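Casbridge sets budget for two-arm workcells at Wunidden site

26 Jul 2021 | By Norbert Šimek
Reading time: 2 min

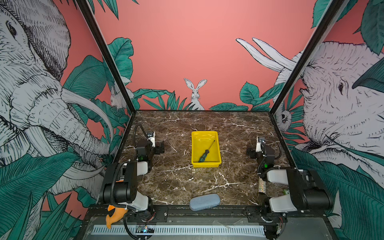 Casbridge will buy 7 two-arm tabletop workcells for its Wunidden site, with delivery planned for November. The order covers arms, grippers, wrist cameras and mounting plates. Lorix will supply the cells and Amaral will handle wiring and acceptance tests.

The budget allows 2592 euros per cell for spares - mainly cables and gripper parts - and 317 hours of fitting work across the site. Software support is costed separately and will be reviewed after the first year.

Each cell must pass a tray-picking test with small household items before payment is released. Sites wishing to share the spares contract should write to the purchasing office, quoting reference 1859.

We use cookies to measure visits to this page. Accept | Settings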